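The Countertop Hand
A kitchen robot you can lease by the month is here. We tested whether it earns its bench space.

The Tusix arrives in two boxes, and the heavier one needs two people. Inside are an arm, a gripper, a mounting plate, a power supply and a folder of printed instructions that runs to 24 pages. The company, Wosteck, will send an installer if you pay for the visit. We paid, and having watched the work we would pay again.

The product is aimed at people who find ordinary kitchen tasks difficult. That includes people with arthritis, people recovering from surgery and people who get around in a wheelchair and can't easily reach the back of a bench. Wosteck also sells it to respite homes and supported living programs, and that is where most of its early orders have come from. It does not cook. It fetches, places, opens and puts away, and it does these things slowly.

Setup begins with teaching the software what is on your counter. The installer calls this the inventory. Each item gets a name, a home position and a note on how it may be held. A mug is held by the handle or the rim. A canister with a knob on its lid gets two entries, one for the lid and one for the body. Our list took most of a morning, and it would have gone faster if we had cleared out the cupboards first.
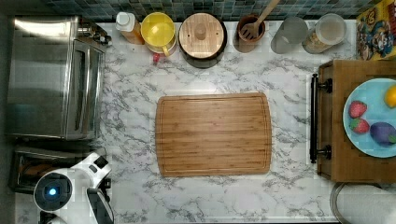 Once the inventory is done, you build routines. A routine is a sequence of named moves, and the app, called Bepari, lets you string them together on a tablet or speak them aloud. The voice control understood us well enough when the range hood was off. With the hood running we went back to the tablet. There are 38 routines already loaded, among them clearing the board, passing a mug and opening a drawer. Most of them needed some adjusting to suit our bench.

The drawer routine was the one we used most in the first week. A long bar handle suits the gripper, and a round knob suits it much less. If your kitchen has small round pulls throughout, Wosteck recommends swapping a few of them for bars before the installer comes. The parts are cheap and any hardware store carries them.

Soft food was a bigger worry. Wosteck suggests practising with toy fruit before moving on to the real thing, and we followed that advice. The force setting has five levels. Level one will hold a ripe plum without bruising it but drops a lemon one time in four. Level three holds the lemon and marks the plum. You can assign a level to each item in the inventory, and after a few evenings of fiddling we had ours sorted.

Where you put things matters more than we expected. The arm plans its path around tall objects, and a row of containers along the backsplash slows it down. Moving one crock a hand's width to the side took several seconds off a routine. It also dislikes being asked to set something down on a cluttered surface, and will stop and ask for help on the tablet.
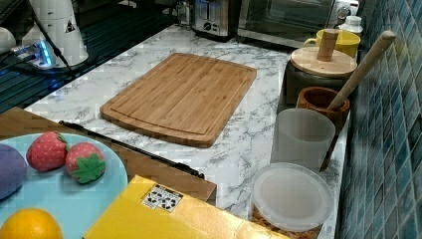
Speed is the complaint you will hear first. Passing a mug from the back of the counter to the front edge took 24 seconds on our best run. An able-bodied person will find that maddening. An occupational therapist we spoke with thought it was the wrong comparison, and told us her clients would judge it against waiting for a support worker to arrive.

Over the test we logged 500 moves. The arm completed most of them without any help from us. It stopped and asked for assistance 103 times, and more than half of those stops came in the first few days, while the inventory was still being corrected. Nothing was broken. A squeeze bottle went over twice, both times with the cap on.

Glossy surfaces gave it some trouble in late afternoon, when the sun comes in low. The arm would hesitate over a reflection and then carry on. Wosteck says a software update due in August will improve this. We closed the blind.

Noise is low. You can hold a conversation beside it, though there is a whine when the wrist turns that our dog never got used to. Cleaning is simple — a damp cloth on the housing, and the gripper fingers pop off and go in the sink. The stop button is large and works immediately. We would have liked a second one at the other end of the bench.
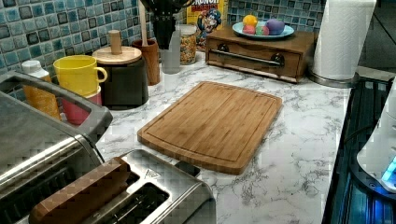
The bamboo cutting board, in front of the row of containers along the tiles.

The Tusix is offered by lease or outright purchase. The lease includes the Bepari app, replacement gripper fingers and phone support on weekdays. Support was patient, and on the one Tuesday we were put on hold it was not for long. Buyers who pay outright get the same app but have to subscribe to updates after the first year, a condition that should be printed in larger type than it is.

There is one competitor worth a look. The Claritz runs on a rail under the upper cupboards, so it leaves the counter free and reaches further along it. It also has to be screwed into the cabinets, and that rules it out for most renters. We found its app harder to learn and its gripper better with round knobs.

For a household where reaching and gripping have become real obstacles, the Tusix is worth a trial lease. Book the installer, measure the depth of your counter before you order, and set aside a full day for the inventory.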